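June, 5:40 a.m.

Water meter read before anyone was up. Overnight draw with all fixtures closed: 5 liters. Yesterday I shut the basement valve to the garden line at ten and the needle still crept, so the garden line is cleared. The loss is inside the house, on the cold side, upstream of the water heater. I turned off the heater inlet for thirty minutes as a second check and the creep did not change.

Method, for the next time I have to do this. Dry every visible joint with a paper towel. Close the stops under both sinks and behind the toilet. Read the small red dial, wait 30 minutes, read it again. Open one stop, wait, read. It is slow and there is no way to speed it up, as the dial resolution is poor below half a liter. I had three readings before breakfast and a fourth at noon. The first two disagreed. I think I misread the first by one division, the light in that corner being bad. Discarded it.

By the fourth reading the toilet was the only fixture left that changed anything. Stop open, the dial moves. Stop closed, it holds. I put food coloring in the tank and had faint blue in the bowl after twenty minutes. So the flapper leaks, or the seat under it does. I ran a finger around the seat and felt a ridge at the back, probably scale. Vinegar on a rag, left in place for an hour, then a nylon scrubber. The ridge is smaller now but I can still find it with a fingernail.

Drew up the log sheet at the table in pencil so I can correct it. Columns: time, dial, stop positions, room temperature, remarks. I left out pressure for now. The gauge I have is a Zalovik with a range far too wide for house pressure, and the pointer sits in the bottom eighth of the scale where it tells me very little.

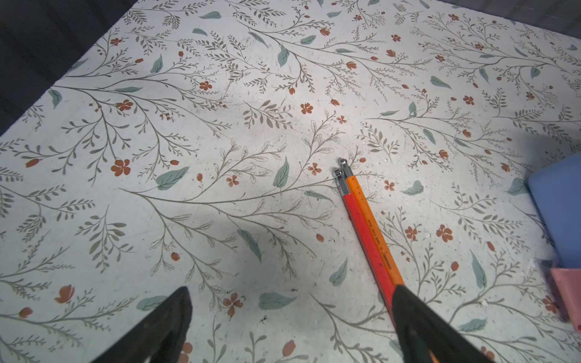

Tươi Nghiêm wrote back in the evening that I should not trust the dye test alone. Her reasoning was that a fill valve set too high will send water down the overflow tube, and dye in the tank goes with it and looks just like a bad flapper. She wanted me to mark the water line on the inside of the tank, shut the stop, and look again after an hour. If the level drops below the top of the tube and keeps dropping, it is the flapper. If it stops at the top of the tube, it is the float.

She is right and I should have done it first. Marked the line at 6:15. At 7:15 the level was down by 4 mm. At 8:15, down by 9. The top of the overflow tube is a good inch above all of that, so the float is fine and the flapper or seat is losing water. The second hour lost more than the first. I would have expected less, with the head falling. Possibly the flapper shifted when I lifted the lid to look. Will repeat with the lid left off throughout.

Parts. The hardware store carries two flappers in this size, a Bielecka in red rubber and a Skurker in something harder and gray. The one in there now has no marking I can read. The Skurker has an adjustable float on the chain, which I do not need. Bought the Bielecka. The chain is too long as supplied and has to be shortened by five links, or it folds under the flapper on closing. Kept the cut piece in the jar with the washers.

Also pulled the old bills. The Hiltotley water office prints usage in cubic feet, so everything has to be converted. The last quarter comes to 296 cubic feet above the same quarter a year ago. At the rate I measured overnight the toilet would account for only a small part of that. Either the leak was worse earlier and has partly sealed itself with scale, or there is a second loss that runs only some of the time. The softener is the obvious suspect. It regenerates at 2 a.m. and I have never metered it.

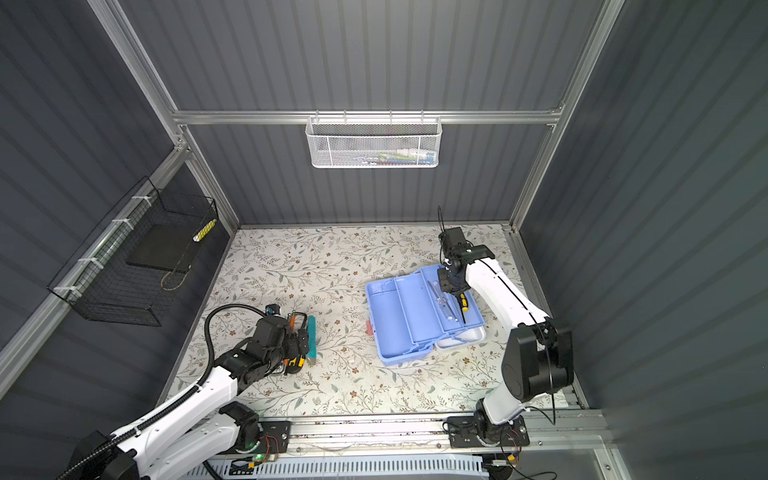 Kept off the table: baskets on the rails, one white, one black.

Plan for tomorrow. Fit the new flapper, flush ten times to seat it, repeat the tank line test for two hours with the lid off. Set the alarm for 1:50 and read the dial before and after the softener cycle. The manual gives around 50 gallons per regeneration, but it is the manual for the older model and the valve head is different. Read the hardness setting off the panel while I am down there.

Flashlight needs batteries.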